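4. Recording a bed clear session

Read section 3 first if you haven't paired the grippers. This part covers the two-gripper bed task only, the one the Drastudero results come from. Kitchen and desk tasks are in section 5.

What you need
- two hand-held grippers, both charged
- a bed with a plain cover on it
- a basin or bowl on the floor at the near side
- mixed small items, soft and hard
- the log sheet (Bravska format, not the old one)

4.1 Laying out

1. Pull the cover over the near edge of the bed. Don't tuck it in. Creases are fine, leave them.
2. Pillows stay at the head end.
3. Put the items on the cover in one cluster, touching. Lay some on their sides. Cups, pouches, boxes, small toys. Clear or half clear plastic should be in every layout, it's where the method is weakest.
4. Basin on the floor, close enough to reach without stepping.
5. Ceiling light on. Write the time of day on the sheet.

Note: don't tidy the rest of the room. Curtains, window, furniture all stay as they are. We want real rooms.

4.2 First pass

1. Stand at the near side, one gripper per hand.
2. Wait for the screen to light on each unit.
3. Bring the jaws in open. Thin rims go between the blue pads, as square as you can manage.
4. Close slowly. Stop when the rim is held. Don't squeeze past that.
5. Keep the other gripper in view of the first if you can. The matching step uses it. 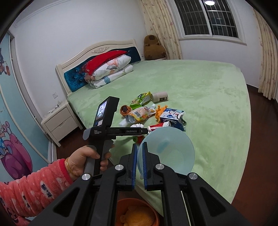

KIRKGATE, November

Notes from the Kirkgate rooms, added to this section by Velimir Petkov. Read before you do a second pass.

Bowls. Wide rims give us most of the bad closes. The policy trained on the early set came in too high and pinched air. Recording more slow approches helped more than anything we changed in the model. So: slow. If you think you're slow, slower.

Training set for this task is now 1,214 episodes. Target is 2,000 before we rerun the comparison. Please don't pad it with easy grabs.

Overlap. Episodes where one item sits partly under another are worth more to us than single items on clear cover. Log them as "overlap" in column 3. Wellington Coutinho checks that column by hand and will send it back blank if you leave it blank.

CAUTION: keep fingers away from the linkages while the jaws move. Pinch points both sides.

CAUTION: long sleeves and loose cuffs, push them up clear of the handle.

4.3 Second pass, both hands busy

1. Pick up a hard item with one gripper and a light one with the other. Toy bricks and paper cups are a good pair.
2. Hold both. Do not put either down yet.
3. Bring the hard item over the basin. Jaws pointing away from you.
4. Pause there, then open.
5. Second hand keeps holding the whole time. If it drops, carry on and mark the drop. Don't restart.
6. Next item.

Note: paper cups crush. A crushed cup is still a valid episode, mark it "deformed". Swap it for a new one after.

Note: wheeled toys roll when the jaws touch them. Grab across the body, not by a wheel. Same for anything with hooks or loops sticking out.
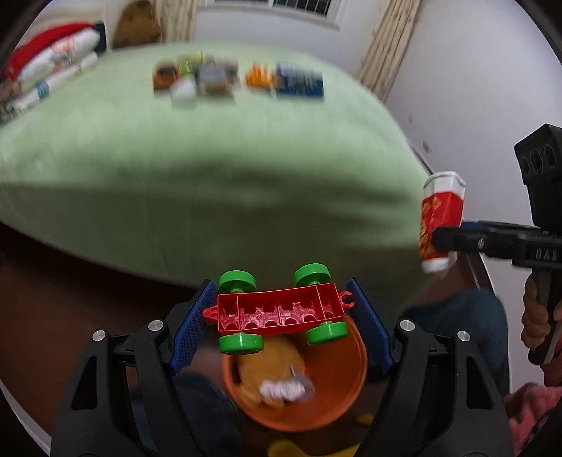
Fig. 4-2. Wheeled brick base held over the bowl, paper cup in the second gripper.

4.4 How long

One session is 20 episodes, then rest your hands. Tired hands show up in the data, jaw angles start to drift and we can see it in the plots. Break of about 9 minutes is plenty. Put the grippers down on the floor with jaws open, not on the bed, or the next layout gets pulled around.

Saturday sessions: same rules, but upload before you leave the room.

4.5 What we look at afterwards

The result we report is first-try holds, per item type. Not speed. An episode with three slow tries is useful, an episode with one fast lucky one is less so. Sessions are split by room before training, never by episode, so rooms in the test set are new to the policy. Soft toys do well. Rims and foil pouches still lag. The Bakker baseline has the same trouble with pouches, so it may be the sensing and not the policy. Open question, don't quote it yet.

4.6 If something goes wrong

Screen stays dark: hold the unit still, wait, try again. Still dark, swap it and log the swap.
Pads slipping: wipe with a dry cloth only. No cleaner.
Cover slid off the bed: stop, lay it back, start a new episode. Don't fix it mid recording.
Item fell outside the basin: leave it untill the session ends.
Two grippers knocked together: check both for play in the joints, redo the calibration in 3.4.

Next: 5. Kitchen and desk tasks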